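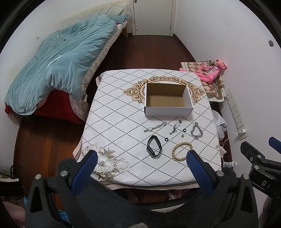
Selling off costume jewelry online, how do I sort, clean and mail it without losing my mind?

Posted in Hobbies and Small Selling

I inherited a big tub of costume jewelry from my aunt and I'm trying to sell most of it. I bought some more at a church sale on top of that, which my husband says was not helping, so now I have way more than I started with. It's mostly chains and bracelets, a few charms, and a lot of single earrings. None of it is fancy as far as I know. A few clasps have numbers stamped on them and I don't know what they mean.

I opened a shop on Ongart last September and I've sold 15 things so far. Three buyers said their chain showed up in a knot. One of those wanted a refund and I gave it to her, but I was pretty annoyed, it was flat when it left my house! I've been using padded envelopes with the piece in a sandwich bag.

So what I want to know is how do you all keep chains from tangling in the mail, what do you clean them with, and is it worth listing every piece by itself or should I do lots? Also what would you do with single earrings? I hate throwing them out.

Thanks in advance. I'm in a humid area if that matters for the tarnish part.

tubofchains

ohiobeadlady
2 replies to this post, marked helpful

Oh I love this kind of thing, I've been selling old jewelry for years and I still get a little thrill when a new tub comes in the door. Let me go in order.

Stamps first, before you price anything. Get a cheap magnifier and a lamp and look at every clasp and the little tag next to the clasp. 925 means sterling. Letters like GF or GP are gold filled and gold plated, and those are different, gold filled is worth a good bit more. Italian pieces often have a maker's number next to the 925. I had a plain looking curb chain marked 925 that I nearly put in a dollar bag. If there's no stamp, try a magnet. If it grabs hard it's steel or plated steel and you can price it as costume and move on.

Cleaning depends on what it is. Plain metal chains with no stones get a drop of dish soap in lukewarm water, a very soft baby toothbrush, rinse, and then dry them all the way. I lay mine on a towel and use the hair dryer on cool. Anything with glued stones or fake pearls should never be soaked, just wipe it with a damp cloth. Please don't use toothpaste, I know everybody's grandma did, but it scratches plating. And silver dip on plated stuff can take the finish right off, ask me about the bangle I ruined – it came out looking like a paper clip.

For humidity, small zip bags with the air pressed out, one piece per bag, plus an anti-tarnish strip. The strips I like are made by Drulen and I cut each one in four. Don't store things on rubber bands or in newspaper.

Now the tangles. Here's what I do, every time:

1. Close the clasp. Sounds silly but an open chain will knot itself just from being looked at.

2. Lay the piece out full length on something soft and check each link for a kink. I use a folded blanket on the bed in the spare room, and a quilt works too.
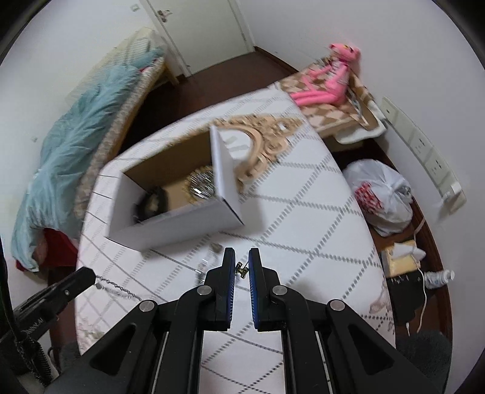
3. Thread one end through a plastic drinking straw cut a bit shorter than half the chain, then close the clasp again on the outside. The chain can't fold over on itself. Bracelets with dangly bits won't fit in a straw, so go to the next step for those.

4. For chunky bracelets, cut a strip of card, make a little notch at each end, and stretch the bracelet along it with the ends caught in the notches. Wrap once with plastic wrap, not tape. Tape leaves gunk.

5. Slide it all into a small bag, then into a box or a stiff mailer. A padded envelope alone lets everything slump to the bottom corner, and I bet that's where your three knots came from.

If one is already knotted, put it on wax paper with a drop of baby oil and work at it with two sewing pins. Start at the loosest part of the knot and never pull the ends. Then wash the oil off.

Lots or singles? I list anything stamped by itself and anything that makes me say "ooh" by itself. The rest goes in lots by color, because people buying for crafts want a color. I sold 113 listings last year and I'd guess a third were lots. They take way less time to photograph too.

fredsgarage

Weigh it and sell it by the pound. I did that with a whole dresser drawer of my mother's stuff, took one photo, got $400 for it and was done in an afternoon. Might have been something good in there, I didn't look. My time is worth more than sitting around with a magnifying glass.

Boxes are free if you ask at the shoe store.

gulbergcrafts

Agree with ohiobeadlady on nearly all of it, except the hair dryer. I've seen the cool setting on some of them still get warm enough to loosen old glue. I just leave pieces overnight on a rack in front of a fan.

Single earrings DO sell, please don't toss them! I run a little mixed-media group (we're called Gulberg, after the first pattern we ever stitched together) and we go through piles of them. Clip-ons become magnets and shawl pins. Studs go on picture frames. Hoops with a charm on them, just take the charm off with two pairs of flat pliers and you've got something you can sell on its own. Open the jump ring sideways, one side toward you and one side away, don't spread it apart or it never closes right again. I put "single, for crafts" right in the title so there are no sad messages later.

A couple of selling things since you asked about lots:

Put the length in every listing. Measure the chain open, end to end, clasp included. I used to write "short" or "medium" and got so many questions.

Photograph on plain gray or plain white. Patterned cloth is pretty but thin chains vanish on it, and the camera picks the pattern to focus on instead of the chain. I lost a whole evening of photos that way.

Take a picture of the packed piece before you seal it. It settles a refund argument pretty fast – I've needed mine twice.

For lots I use the Fudasora divided boxes, the shallow ones, and sell box and all. Buyers like them and I don't have to dig around for packaging. They do crack if you drop them, so put some tissue between the lid and the mailer.

And check your platform's fee on cheap items. On Ongart I don't bother with anything under five dollars by itself, the fee and the stamp eat it up.

tubofchains

Thank you all!! I had no idea about the stamps. I went and looked and two of my "junk" bracelets say 925, so those are out of the bargain pile. Going to try the straws this week. Is there any trick for really short anklets, or do I just cut the straw shorter?

ohiobeadlady

Just cut it shorter! Coffee stirrers are good for the very thin ones too.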